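October 2021

Up early and on the first train out to Botdale. Rain the whole way. I had meant to write up the Ditholm notes on the journey but read my book instead, and I regret that a bit now, as there was no time for it later.

The right arm dropped out again before lunch. Same fault as last time: it slows down, the wrist joint stops answering, and then the whole arm goes limp and sinks. It does not fall fast, but it falls with its full weight, and Decha had his hand over the table when it went. He was reaching in to turn a marker round. It caught him across the knuckles. No blood, a red mark, and he was more cross than hurt. I made him run it under the cold tap anyway and wrote it in the accident book, which we have not opened since I started.

I stopped the sorting runs after that. We were on episode 417 and I had promised Cherry Mae we would have the markers finished this week. I rang her in Vundville and told her we wouldn't. She took it well. She asked whether the left arm had done the same and I said no, never, only the right. She said to swap the two power supplies and see if the fault moved across with the supply. I should have thought of that myself. We have been blaming the software for a fortnight and Shota has rewritten the same bit of it twice.

Swapped them after lunch. Jozef came down to help and we agreed that one person would stand at the keyboard with nothing else to do, and that hands would stay off the table while the motors were live. Started again from the beginning of the marker task, slowly, with the speed limit turned right down. 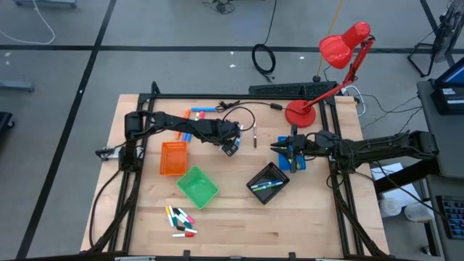

Filed under: Limsakul rig, faults

The afternoon went like this. For the first 15 runs nothing happened at all. Both arms went out over the table and back as they ought to, and Jozef began to say it was cured. On run 16 the left arm went. Wrist first, then the rest, just as the right one had been doing. It came down on the baskets and pushed the orange one along the table. Jozef hit the stop before I had finished saying his name, so the new arrangement works, at least.

So it is the supply and not the arm, and not Shota's code either. I told him so straight away. He said "good" and went to make tea.

We took the bad supply out and put a meter on it. With no load it reads what it should. With the arm holding itself stretched out, the voltage sags after a few minutes and then drops. The case was too hot to keep a palm on. Jozef thinks a fan has failed inside but we did not open it, it isn't ours to open. I have put a strip of red tape on it and written FAULTY and the date, and it is on the shelf in the office so that it can't find its way back by accident.

What bothers me more is the limp arm. If the supply fails there is nothing to hold the joints up, as there are no brakes on this model. We knew that from the manual and I have said it to visitors more than once, and still we had all got into the habit of leaning in between runs to tidy the markers. I did it myself yesterday. The stop button would not have helped Decha in the slightest, as it cuts the same power.

Things to do before we start up again:

New supply, same rating. Boonsong is ordering 2 so we have a spare. He says it may be November before they come.

Software to park both arms folded down at the side after each run, and wait for a key press. Shota will do this.

No reaching in until they are parked. I will write this on a card and put it by the monitor.

Check whether the runs from the last fortnight are any use. In some of them the right arm is plainly slow in the second half. I think we may have to throw out a good many, which I have not mentioned to Cherry Mae yet. Will ring her tomorrow.

Decha's hand was stiff when he left. He could make a fist. I told him to see someone if it swells overnight and he said he would, though I doubt it.

Missed the early train back and got the slow one. Soup and toast, then bed. Still have not done the Ditholm notes.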